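Benari 591 Divided Accessory Tray

Item 591
Supplied by Stamatopoulos
Availability: In stock

Overview

The Benari 591 is a shallow divided tray for small personal items kept in a dresser drawer or on a shelf: bracelets, bangles, hair ties, clips, rings and similar. It has a fixed outer shell and a set of dividers that lift out. The shell is molded in one piece from polypropylene. Dividers are the same material with a felt strip bonded along the lower edge, which stops them from sliding on the floor of the tray.

The tray is sold singly. Trays of the same depth can be placed side by side and joined with the clips supplied, or stacked when the optional lid is fitted. Do not stack without the lid. The rim is not designed to locate against the base of another tray and the upper unit will shift when the drawer is opened.

Compartments

The interior holds 7 compartments in the standard layout. Four are small squares along the front, two are medium rectangles, and one is a long channel running the full width at the back. Removing any divider merges the two compartments next to it. The wall between the long channel and the rest of the tray is part of the shell and cannot be removed.

Divider slots are spaced evenly along both inner walls. A divider is seated when the top edge is level with the rim. If it stands proud, lift it out, turn it end for end and press down again; one end is slightly wider than the other.

What fits where

Beaded bracelets on elastic should be stored flat, as a ring or a loose coil, in the medium compartments. Elastic that is kept stretched over a post or hook loses its recovery over time, and the cord wears at the knot. Two or three can share a compartment if the beads are of similar hardness. Glass and stone beads will mark softer plastic ones.

Rigid and open bangles go in the long channel, on edge. The channel is deep enough to hold a standard adult bangle upright with the lid off. With the lid on, bangles must lie flat.

Hair ties go in the front squares. Keep ties with metal or glass ornaments apart from plain ones — the ornament snags the fabric cover of its neighbors and pulls threads.

Clips and other angular hair pieces should have a compartment to themselves, closed, with points facing the wall.

Before loading the tray for the first time, lay everything out in a single layer on a blanket or towel. Group by type, then by size, and set the dividers to suit the groups. Doing this in the tray itself usually means moving the dividers twice.

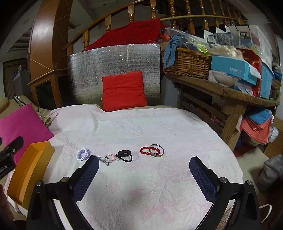
Materials and finish

Shell: polypropylene, matte inside, satin outside
Dividers: polypropylene with polyester felt strip
Feet: four, thermoplastic rubber, press fit
Clips: nylon, two supplied
Colors: chalk, slate, pale green

The matte interior is textured to reduce glare and hide fine scratches. It holds dust more readily than the outer face and should be wiped out a few times a year.

Durability

Divider slots were tested by Kastidow to 1,000 insertions and removals per slot with no cracking. The lid hinge was tested separately to 1,000 open and close cycles. Some whitening of the hinge line is normal and does not affect the fit.

Cleaning

Remove the dividers. Wash the shell in warm water with a mild detergent and dry it fully before use. The dividers may be rinsed but should not be soaked, as the felt adhesive softens in standing water. Do not put any part in a dishwasher. Do not use acetone or nail polish remover on the shell or lid.

Silver and plated items tarnish faster in a damp tray. An anti-tarnish strip can be laid in the long channel and replaced as directed on its pack.

Optional parts

Hinged lid, clear
Spare divider set
Ring insert, foam, fits one medium compartment
Clip pack

The ring insert does not fit trays made before the July revision, which have a narrower medium compartment. Check the underside of the tray: revised units have a raised dot beside the item number.

Returns and questions

Unused trays may be returned in the original sleeve. Dividers and clips are not accepted separately. For technical questions contact Keabetswe Dlamini, product support. For trade orders contact Morven Hepburn, quoting item 591 and the color required.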